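## Usto hand-guide kit

I built the Usto for people like me, who want to show an arm a job and skip the typing. You grab the handle, squeeze the trigger, and walk the gripper through the task while the wrist camera saves everything. Prefer to sit down? Plug in the Cilo remote (sold separately) and drive it from your desk!

**In the box**
- guide handle with trigger
- wrist camera and bracket
- one pair of flat gray fingers
- 6 ft cable

It stores 400 demos before you have to clear it, and the whole kit weighs 81 grams less than our February version, so your elbow will thank you. Start with something soft. I like stems, they're skinny and they bend, and you find out fast if you're squeezing too hard (go easy on the trigger, seriously).
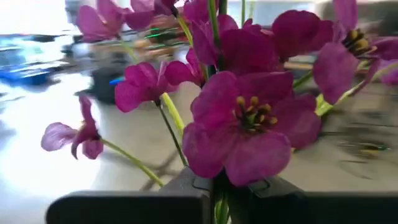
*Wrist camera view: a purple bunch held by the stems.*

Got an older Brelura arm? You'll need the adapter plate, so pick it from the menu before you check out. Spare fingers ship separately. Questions go to Najwa Karam at the shop, she answers faster than I do.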